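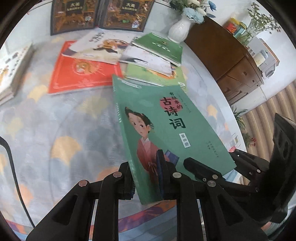
Volume four and the leafy tablecloth.

September 8, 2019

Plum Cake Season Is On!

I have eaten plum cake for breakfast four days in a row and I would like to make it five. Plums are my favorite thing about the tail end of summer (yes, more than tomatoes, come at me) and this year they are so good that I keep buying them when I still have a full bowl at home.

It started at the Bodon farm stand, the one out past the water tower where you leave your money in a coffee can. They had the small oval purple ones, the kind that look like nothing much until you split them and the inside is bright yellow-green and the pit just falls out. I bought a bag. Then I went back to the car, ate two, and bought another bag.

My grandmother made her plum cake with yeast, and I love it, but it takes most of a day and I am a person who wants cake by four o'clock. So mine is a plain butter batter with the plums standing up in it like little boats. The batter puffs up between them and the edges go chewy and dark, and the juice leaks down and makes these jammy pockets. Oh, it's good!

The new thing this year is cardamom. I've always used cinnamon, but I was in Tripathi's on Bullell Street getting rice and they had green cardamom pods in the big jars by the register, and the smell when she unscrewed the lid — I was done for. You have to crack the pods and grind the little black seeds yourself. I know, I know, but it takes a couple of minutes and the jar of pre-ground stuff in my cupboard tasted like pencil shavings next to it. I threw that jar out. It had moved apartments with me at least twice.

What goes in:

200 grams soft butter, plus more for the pan
200 grams sugar
3 eggs
200 grams flour
2 teaspoons baking powder
seeds from 8 cardamom pods, ground up
a good pinch of salt
grated peel of a lemon
about 15 small plums, halved, pits out
a spoonful or two of coarse sugar for the top

Sorry to the cup-and-spoon people, I went over to the scale last winter and I'm never coming back. There's so much less to wash!

Heat the oven to 350 and butter a 9-inch springform pan. Beat the butter and sugar until it's pale and fluffy, and give it longer than you think. Add the eggs one by one. If it looks curdled after the last one, carry on, the flour will fix it. Stir in the flour, baking powder, cardamom, salt and lemon peel until you can't see any dry streaks, then stop.

Scrape it into the pan and smooth it out. It'll be thick and there won't seem to be enough of it. Now push the plum halves in on their edges, close together, in rings from the outside in. Really crowd them. My first try this year was way too polite with the plums and they vanished into the cake, so I had a very nice cardamom cake with the occasional damp spot. Shower on the coarse sugar.

Bake it for 50 minutes and then start poking it with a toothpick. Mine needed a full hour, but my oven runs cool on the left side and sulks if I open the door. Leave it in the pan until it's barely warm before you take the ring off.

A few notes from cakes one through three:

Big round red plums work but they're wetter. Cut them in quarters and use fewer, and expect to wait an extra ten minutes.

I tried brown sugar in the batter and it was tasty, kind of like butterscotch, but it drowned out the cardamom. White sugar for me.

It freezes! I wrapped up two big wedges and tucked them behind the peas, and I plan to forget about them until some gray afternoon in November.

The cake is better the second day, when the juice has had time to wander. I like it with plain yogurt, and in the evening with whipped cream that has no sugar in it at all.

I also drank an enormous amount of tea with this. I'm still working through the tin of Zendari smoky black I bought myself in May, and with the plums it's a dream. It has a campfire thing going on that I found a bit much with scones, so I'd nearly given up on it.

Next weekend I want to try the same batter with pears, or possibly with the last of the blackberries if the birds leave me any. I've also got half a bag of plums that went soft before I could get to them, and those are in a pot on the stove right now with a splash of water and the leftover lemon, heading toward something between jam and sauce. If it sets I'll post it. If it doesn't, it's going on pancakes.

If you make the yeast kind and have a dough you love, please tell me in the comments — I'd like to try it properly on a day when I'm not in a hurry for cake.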